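3 Getting your recipes into Cimiseo

By now you should have Cimiseo installed and an account set up (see section 2 if not). This section covers bringing in recipes you already have, adding new ones and sharing the whole lot with the people you cook with. It's the part where the app starts to feel like your own, so put the kettle on and enjoy it!

3.1 Before you start

You'll need your account email and password, plus any recipe files you want to bring across. Cimiseo reads plain text files and the export files made by Wakeo. Scanned pages have to be typed in by hand for now.

A free account holds 100 recipes. A full account holds 4,000, and I have yet to meet anyone who has filled one (my own stands at 832, and I never throw a recipe away).

3.2 Importing from Wakeo

1. In Wakeo, open the File menu and choose Export all. Save the file somewhere you'll find it again, such as the desktop.
2. In Cimiseo, tap the three lines at the top left and choose Import.
3. Pick your file and tap Read file. A list of everything in it appears.
4. Untick any recipes you don't want.
5. Tap Bring in. Leave the app open until the bar reaches the end.

Note: Wakeo calls its groups "folders" and Cimiseo calls them "shelves". Each folder becomes a shelf with the same name. Recipes that weren't in a folder go to a shelf called Unsorted.

CAUTION: Don't import the same file twice. Cimiseo doesn't check for doubles yet, and you'll have to delete the second set one recipe at a time.

3.3 Adding a recipe by hand

1. Tap the plus sign and type a name.
2. Enter the ingredients, one to a line, with the amount first: "2 onions", "300 g flour".
3. Tap Method and write your steps. Press Return twice to begin a new step.
4. Choose a shelf. You can put one recipe on several shelves, which is brilliant for things like a soup that's also a freezer standby.
5. To add a picture, tap the camera symbol and take one or choose one from your phone.
6. Tap Save. 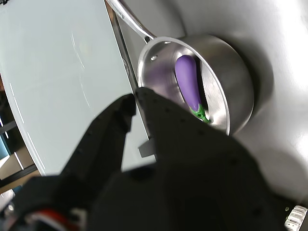 Aubergine in a saucepan (toy).

If you type "a pinch" or "to taste", Cimiseo leaves that line alone when you change the number of servings. Everything else is worked out again for you, and this is the bit I love most. Set a recipe for two to feed 9 and the new amounts are there before you've found your apron!

Note: The app can't tell one size of tin from another. Write the weight as well, for instance "1 tin tomatoes (400 g)".

3.4 Sharing a shelf

1. Open the shelf and tap Share.
2. Type the email address of the person you want to invite.
3. Choose Can look or Can change.
4. Tap Send. They'll get a message with a link, and the shelf turns up in their app once they've followed it.

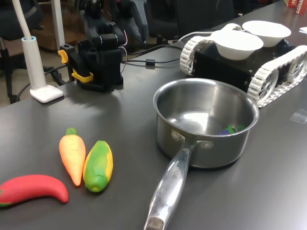

Anyone with Can change is able to delete recipes as well as edit them, so go for Can look if you're unsure. You can switch it later from the same screen. Deleted recipes stay in the Bin until you empty it, and only the owner of the shelf can do that.

CAUTION: If you stop sharing a shelf, other people lose their notes on it too. Ask them to copy out anything they'd like to keep.

3.5 If something goes wrong

The import stops halfway: close Cimiseo, open it again and look in Unsorted. Delete whatever arrived, then start from step 2 of 3.2.

Fractions show up as question marks: the file was saved in an older format. Open it in Duan or another text editor, choose Save as, pick UTF-8 and import the new copy.

An invitation never arrives: check the spelling of the address first, then the junk folder.

Section written by Yanling Xiao. Last changed 31 March 2018.

Related items
Section 2: Installing and signing in
Section 4: Planning a week of meals
Printing recipe cards
Moving from Brillov to Cimiseo
Keyboard shortcuts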